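January 2023

Cold again, and the kitchen window iced on the inside. I spent the morning on the piano, or on the paperwork that goes with it. Rūta Stankevičius wrote back about the upright. She says the number inside the lid puts it at 1866, older than my grandmother always claimed. She wants 800 to restring the bass and fix the two dead dampers. I said I would think about it and then called her an hour later and said go ahead.

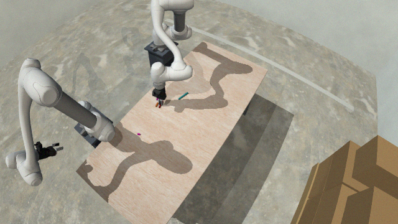
Is it worth restringing a piano that old?

It depends mostly on the pin block. If the tuning pins still hold, new strings will stay up. Rūta tried them with her lever in the fall and found only a few slack ones near the top.

Lunch was soup. Lorraine Halliday came by to return the Czerny book and stayed until the light went. She thinks I should sell the upright and buy something newer from Ozoliņš, where her nephew got his. She may be right. I played her the slow Clementi and the low F buzzed all the way through it. She was polite about that.

Practiced for an hour after she left. Scales in thirds, left hand alone, then the second page of the Clementi at half speed. The turn in the ninth bar is still muddy. I keep putting the fourth finger where the third should go, and I wrote the fingering in again, darker this time.

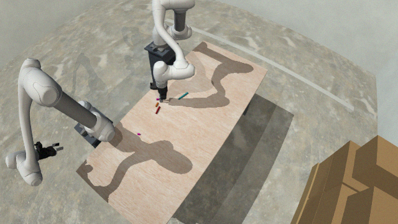
2 min read

Moved the humidity gauge off the bookcase and onto the floor by the pedals. It read lower down there. I filled the pan of water under the radiator and put a towel along the bottom of the door.

Rūta can't start until March. The strings have to be wound to measure, and Aigars Sproģis, who winds them for her, is behind on his orders. I need to clear the hall before then so they can get the bottom panel out. Must also ask Lorraine if she still has the other Czerny.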